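Ristell Table Top, Light Softwood
Product number 971
Made by Segers, sold by Mukell

The Ristell is a table top for people who already have legs, trestles or a cabinet and only need a good flat surface on it. We have sold it for many years to homes, hobby rooms and small workshops. It comes sanded and without any finish, so you can decide yourself if you want oil, wax, varnish or nothing at all.

Many customers ask us if the top is suitable for a kitchen. Yes, it is, but please oil it before the first use and keep a board under hot pans. For a desk or a sewing table you can leave it bare for as long as you like. It will become a little darker and more yellow with the years, mostly on the side where the window is.

Sizes and details

Length: 100 cm, other lengths on request
Thickness: 24 mm
Depth: 800 mm
Surface: sanded, not treated
Edges: lightly rounded on all four sides
Underside: sanded one time, may show small repairs
Legs: not included

The top is heavier than it looks. Please carry it with two persons and hold it upright when you go through a door. If you lay it flat on a single support in the middle, it can take a bend, especially in the first weeks.

Choosing your finish

Oil gives the warmest colour and is the easiest to repair. You put it on with a cloth, wait for the time that is written on the tin and wipe away everything that is still lying on the wood. Two thin layers are better than one thick layer. Cloths with oil must dry flat and outside, never in a closed bin, as they can start to burn by themselves.

Wax feels very soft under the hand, but it does not protect well against water. We recommend it for a bedside table or a shelf.

Varnish is the strongest choice for a table where children paint and glue. The disadvantage is that you cannot repair one small place so nicely afterwards. For varnish we sell Zorkard Clear Matt, also in a small tin that is sufficient for one top.

Fixing the top to your frame

Wood moves with the seasons, mainly across the grain. For this reason do not screw the top tight on all sides. Use the slotted brackets from the Ristell fixing set (to be ordered separately) and put the screws in the middle of the slot. Drill first, and put a piece of tape on the drill so you do not come out on the upper side.

Let the top lie in the room for a few days before you fix it. In March, when the heating is still on and the air is dry, we advise a full week.

About the grain and the colour

Every top is different and we cannot send you one exactly like in the showroom. The wood is pale, between cream and beige, with long bands that are a bit darker or nearly white. In some places the lines run close together and almost straight, in other places they bend into shallow arcs. A very small dark point can also be present. We do not see this as a fault and it is not a reason for a free return.
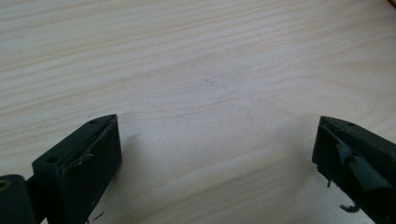

Care

Wipe with a cloth that is only slightly damp, and always in the direction of the grain. Do not use scouring powder or a steam cleaner. A ring from a cup can be sanded out by hand with fine paper, after which you put a little oil on that place.

Ordering and delivery

Tops in the standard size are normally in stock. For another length, please write the measure in millimetres in your message and say which side is the length, because mistakes are made here very often. Tops cut to size cannot be returned.

We deliver to the front door on the ground floor. Please open the packaging when the driver is still there and look at the corners. For questions about cutting or fixing you can ask for Koen De Graaf at the workshop, in the morning before 11:00.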